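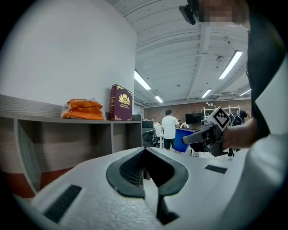 The low shelf by the curved wall

Welcome back to the Gollow gallery page, and thank you for your patience, because I know it has been far too long since the last one! We have been busy putting the big room to rights. Anyone who came to us over the winter will remember what it was like in there, with bags along the skirting, books in the kitchen and a whole box of extension leads that seemed to follow people about. Aicha Helmy drew up a plan in April on the back of a delivery note from El Sherbiny, and we have been working through it ever since, mostly on a Tuesday, mostly after lunch, and with a good deal of tea.

I promised Aicha that I would keep the words short this time and let the photographs do the work. She laughed, and she was right to. The captions come first and then there are some notes for those of you who like the ins and outs (I know who you are, and I love getting your emails).

On the shelf top: the orange package in its bag, and the burgundy book standing up beside it with the gold crest on its cover. I do like that red with the grey and white.

Underneath: the open cubbies, with their pale dividers. They are what sold me on this unit in the first place, if I'm truthful, as everything can be got at without opening a door or moving a basket.

Behind: the slatted panel, leaning on the wall for the time being. Abdelilah Ouali has plans for it.

How we came to choose this shelf

We very nearly bought something taller. There was a handsome cupboard in the Kernier catalogue with doors and a key, and I had talked myself into it over a weekend, and then Abdelilah asked me what I thought would happen to things once they had gone behind the doors. I thought of the cupboard on the landing at home and had no answer for him.

So we went low. A low unit means you can see right over it, and it leaves that lovely big sweep of white wall alone. I am very fond of the curve. Visitors put their hands on it when they come in, as if it were a horse. We had a long discussion, spread over two afternoons, about whether it ought to have pictures hung on it, and the trouble is that flat frames on a curved wall stick out at the sides and catch your sleeve. For now it is staying plain, and I think it looks all the better.

The shelf also has to get along with the floor. I had worried that grey would look cold against that reddish brown, and Aicha brought in a whole pocketful of paint cards to hold up at different times of day. Grey and white won by a mile. The cream looked like old custard by four o'clock.

What goes on the top

This is where we have had our liveliest conversations. A shelf top is a magnet, isn't it? You put down one thing while you look for your keys, and by the end of the week it has company. Aicha would like the top kept entirely clear. I would like a few things out, as I think a room wants something to rest your eye on, and a good thick book does that as well as a vase.

We have settled on a rule, which is that anything left on top gets a week. After that it goes into a cubby, goes home with somebody or goes into the basket for the Cliltusard swap table. I have already lost a perfectly good pair of gloves to the swap table, so I can tell you that the rule is enforced.

The burgundy book has been excused from all this, on the grounds that I asked very nicely. It is a bit of a lump to put anywhere else, and the gold lettering and the thin gold border look so smart when it is stood upright. I would rather it were handled and leafed through than filed. If you do take it down, please put it back with the crest facing out, as I have asked several times now and will go on asking.

The little grey box at the far end is staying too. It matches, which was enough for Aicha.

What goes in the cubbies

The first sort went by size, with the large things at the bottom and the small things wherever they would go. It was very satisfying for a morning and then hopeless, as the scissors were at one end and the paper at the other. The second sort goes by what you are doing. If you are wrapping, everything for wrapping is together. If you are mending, you go to the mending cubby and it is all there, down to the spare buttons.

We did try labels. Abdelilah made a beautiful set, all in the same hand, and they fell off one after another in the warm weather. He is going to try again with card tucked in at the front of each compartment, so that there is nothing to stick and they can be swapped about if we change our minds. We will change our minds.

The budget for all of this was 100 pounds, by the way, for the bits and pieces on top of the unit itself, and we still have 15 left. I have my eye on a lamp.

The slatted panel

Several of you have asked what it is for. The idea is to have it fixed upright, with hooks over the slats for aprons and tote bags and the long rulers that never fit in anything. The curve makes that awkward, for the same reason as the pictures, and Abdelilah is working out a pair of small wooden blocks to go behind it so that it sits square. I like the stripes of it so much that I would be quite happy for it to carry on leaning.

Still to do

The card labels, as above. New felt pads for anything that gets dragged across that floor. A proper home for the extension leads, which are presently living in my car. And a sort through the gallery itself, as the Gollow folder had reached 1061 photographs when Aicha last looked, and roughly half of them seem to be of cake.

Do come and see the room if you are passing. The kettle is in the same place as always, the biscuits have moved to the second shelf in the kitchen, and if you have any spare bag hooks at home, please bring them with you.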